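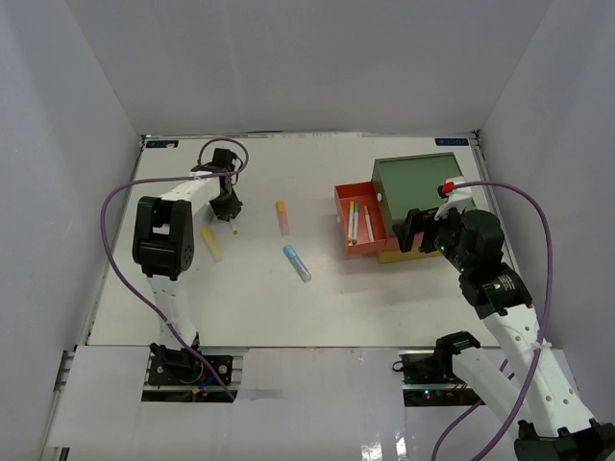 Thick markers on a white tabletop, one with an orange cap and one yellow.

Marker (writing tool)

A marker, or marker pen, is a pen that carries its ink in a soft core and lets it out through a fibrous tip. In the United States plain "marker" is the everyday word, and "felt-tip" usually means the thinner kind. I've kept this entry for the Enlow desk-and-drawer encyclopedia for a good while now, and it gets more mail than any of my others (scissors comes second, if you're curious), so I've let it grow a bit.

Parts

The barrel is the outside tube, nearly always plastic. Inside sits the reservoir, a long stick of spongy fiber soaked in ink, and pushed into the front end of that is the nib. Ink creeps from one to the other by capillary action, the same thing that pulls coffee up into a paper towel. There's no pump and no ball. I cut one open at the kitchen sink once to see all this for myself and had a green thumb for two days, so take my word for it!

The cap matters more than people think. A good one clicks. Caps on pens meant for small children often have holes through the top so air can pass if one gets swallowed, with an inner sleeve that still keeps the nib sealed.

Kinds

Water-based markers are the ones most of us grew up with. They wash out of most things, they buckle thin paper, and the yellow turns a swampy brown the first time somebody runs it over wet purple. Alcohol-based markers dry fast and blend beautifully, but they bleed right through to the next page. Permanent markers are mostly alcohol-based too, with a dye and a resin that grips plastic and glass. Dry-erase markers add a release agent so the color sits on top of the board and wipes away. Paint markers hold real pigment and usually have a valve tip you press down to get going.

Highlighters are a family of their own, with see-through fluorescent ink and a chisel nib.

Thick and thin

Broad barrels are easier for little hands and for anybody with sore knuckles (me, most winters). Slim ones pack better and give you more control over lettering. Mixed sets exist, though I find the fat ones always win the space and the skinny ones end up crosswise at the bottom.
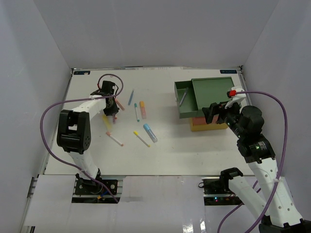
Sorting and storage is where most of my mail comes from, and opinions run hot. Sorting by color looks great for a week. Sorting by kind is what I do at home, because a permanent marker hiding among the dry-erase ones can wreck your afternoon. A plain box works fine. Tip everything out on a table first, test each pen on scrap paper, and only then start putting them back, one color group after another if you like it tidy.

Lay water-based markers flat if you can, so the ink stays even along the core. Double-ended ones really do want to be flat, or the top nib goes dry while the bottom one floods. If you have to stand single-ended pens up, put them cap down. Paint markers also like lying flat, and need a good shake afterward.

I tried the Montoya upright caddy in July with 40 pens in it, and it's handsome on a shelf, but my double-enders hated it. The Zollico tray is uglier and holds 50, and that's the one still on my desk.

Reviving a dry one

A water-based nib will often come back if you touch it to warm water for 30 seconds, cap it, and leave it overnight. For alcohol-based pens use a drop of rubbing alcohol instead. If the color comes back pale, the reservoir is empty and the pen is done. Grorkum sells replacement nibs in packs, handy when the tip has been mashed flat but there's plenty of ink left.

See also: Crayon; Highlighter; Pencil case; Whiteboard

Last revised August 7, 2024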